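Print this page | E-mail this page

Boros Neighborhood Association
Minutes of the General Meeting, 12th May

Present: Amr Tawfik (chair), Nesrin Polat, Kohei Murakami, Zuzanna Szczepańska
Apologies: Shayne Kerslake

1. Minutes of the previous meeting
Approved with one correction. Under item 5, "Venura Street" should read "Venura Lane."

2. Street market
Ms. Polat reported that the city has approved the closure of Venura Lane for the July market. The permit fee is $200, payable on approval. Eight stall applications have been received and three remain incomplete. Applicants will be asked to supply proof of insurance before a space is assigned.

Mr. Murakami asked whether the bus stop would remain in use. Ms. Polat replied that the transit office has not yet confirmed - she will write again this week.

3. Drainage on the east side
The chair read a letter from Hovora, the paving contractor, quoting $2000 for repair of the two grates near the school. Members felt that a second quote should be obtained.
Moved by Ms. Szczepańska, seconded by Mr. Murakami, that the matter be held over to the next meeting. Carried.

4. Market layout
Ms. Szczepańska spoke to the stall plan. Food sellers are to be placed at the north end, close to the water supply. A lane for emergency vehicles must be kept clear at all times. Mr. Murakami asked that the plant stall be given shade if possible.

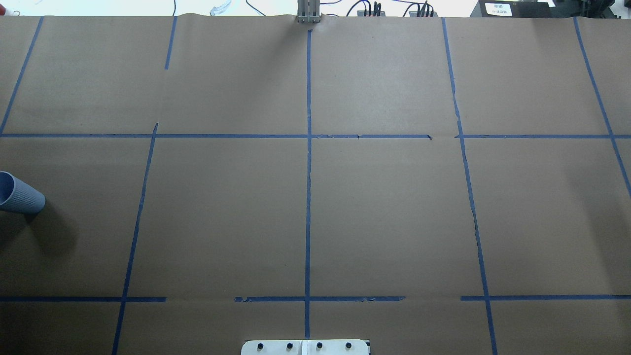 Blue tape grid on brown paper (item 4).

The layout was approved in principle, subject to comment from the fire department.

5. Other business
Mr. Kerslake had asked in writing that the notice board key be returned. Noted.

The meeting closed at 8 p.m.

Recent items
Street market: notes for stallholders
Vivimero Park summer hours
Minutes archive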